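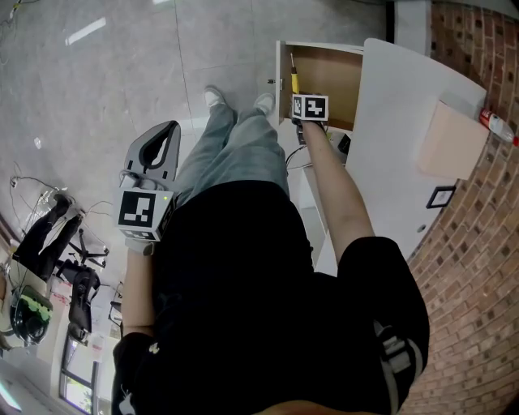

My sister called me last October to ask whether she should hold off on replacing her dishwasher, because surely in a couple of years a robot would just wash the plates. She was only half joking. I told her to buy the dishwasher. She bought the dishwasher, and I've been chewing on the question ever since, so today you all get the long version of my answer.

Some background if you're new to this blog. I spent a good chunk of my working life at Barredo, a smallish shop that makes brackets and hinges, and I was the person who got sent to look whenever somebody wanted to sell us automation. Later I did a stint on the packing side at Otow. So I've watched a lot of machines do a lot of chores, and I've watched a lot more of them fail to. I am not an engineer. I'm the guy who stood next to the engineer and asked when lunch was.

Let's start with what machines already do well, which is anything that never changes. At Barredo we had an arm that picked a steel blank off a stack, put it in a press, took it out and set it on a belt. It did that all day and all night and never got bored. We ran 1,385 blanks through it on its best shift, and I remember the number because somebody wrote it on the whiteboard and it stayed up there until the whiteboard was thrown away. But every blank was the same size and sat in the same spot. Nudge the stack over by the width of a thumb and the arm would close on air, then carry that air very carefully over to the press.

Now think about your own house. Is anything ever in the same spot? I can't find my own reading glasses and I'm the one who put them down!

The job I keep coming back to is getting a screwdriver out of a cabinet. I know it sounds like the dullest chore in the world. You reach in, you grab the handle, you pull it out, and the whole time you're thinking about whatever it is you need to unscrew. But try doing it slowly with a pair of kitchen tongs (I did, last night, while my dinner got cold). All of a sudden there's a lot going on. The tongs have to fit through the opening alongside the tool. If the screwdriver is standing up, you want to catch it high enough that it doesn't swing, and you have to come in at an angle that doesn't bash the side of the cabinet. Grip too loosely and it twists around in the jaws. Grip it too hard and it shoots out sideways like a watermelon seed. It took me 8 tries to get one out cleanly, and I've been using tongs since I was a kid.

A person has skin, and that's the thing I never appreciated until I watched a gripper try to do my job. Your fingers know the handle is slipping before you do. A lot of grippers know that they are closed, or that they aren't, and that's about the size of it. The rest has to come from looking, and when you reach into a cabinet your own hand tends to block the view.

So how do you teach one? The old way was to have somebody type in the positions, and that was my friend Benjie Galang's whole career for a while. Benjie could make an arm do anything as long as you gave him a week and promised not to move the table. He'd stand there with the control pendant, step it forward a hair, save the point, step it again. For the blanks that was fine. For a cabinet full of odds and ends you'd need a new program every time somebody put the pliers back crooked.

The newer way, and the one I find much more interesting, is to have people do the chore themselves while holding the same kind of gripper a robot would use. You walk around with one in each hand, opening things and picking things up, and the patterned cubes on top give cameras something to track so the computer can work out where each gripper is and how it's tilted. Do the same little job over and over, slightly differently each time, and you end up with a big pile of examples. The machine learns from the pile. No typing in points, and no week-long wait for Benjie (sorry, Benjie).

I like this a lot, mostly because it admits that the person is the expert. Anybody who has fished a screwdriver out of a cabinet ten thousand times knows something that never got written down. I used to try to write work instructions at Otow and it drove me nuts. "Place item in box." Well, sure, but which way up, and how do you fold the flap with your elbow when both hands are full? The good packers all did that and not one of them could tell you how they'd learned it.

Does it work yet, though? My answer is: sort of, on a good day, in a room it has met before. I went to see a demo from an outfit called Jument where an arm put tools away in a drawer. I asked if I could have a go at messing up the bench, and they were good sports about it. Out of 40 pickups it got most of them, which impressed me more than I let on. The misses were the funny part. It was fine with a heavy wrench and hopeless with a rag. It also had a long think about a roll of tape lying on its edge, and then left it there. I've had coworkers like that.

What you don't get in a demo is the rest of the day. A chore in a real shop is never just the chore. The drawer sticks. The phone rings. Somebody has left a bottle where you were going to put your elbow, the cord you need is under three other cords, and the screwdriver in the cabinet is a flathead when you wanted a Phillips. At Plolludlow, where my brother-in-law runs the repair bench, I'd guess half of any job is going and finding the thing you need to do the job. A robot that can lift out a screwdriver but can't tell you it's the wrong one has saved you maybe 6 seconds.

And then there's the house, which is worse. A shop at least pretends to have a place for everything. I tried to picture one of these machines in my kitchen, dealing with the drawer that only opens if you lift and pull and say a word I won't print. Then the cat gets involved. Wet glasses, bread crumbs, a plastic lid that belongs to no container I own — I don't see it happening soon at a price I'd pay.

Laundry I'd put even further out, by the way. People keep asking me about laundry. Towels, maybe. Fitted sheets, come on, I can't fold those and I've had decades of practice and two working hands.

Where I'd put my money is the boring middle: fetching and returning. One bench, a known set of tools, a person nearby to sort out the weird stuff. Hand me the screwdriver, put it back when I'm done. I would have loved that at Barredo, where I swear we spent more on replacing lost hex keys than we did on coffee. It doesn't need to be fast, either. It can do the tidying overnight while everyone's home asleep, and if it gives up on the tape, fine, I'll get the tape.

If any of you have had one of these things working next to you, I'd love to hear what it's good at and what it drops. Put it in the comments. And my sister would like it known that the dishwasher has been great, except that somebody still has to load it.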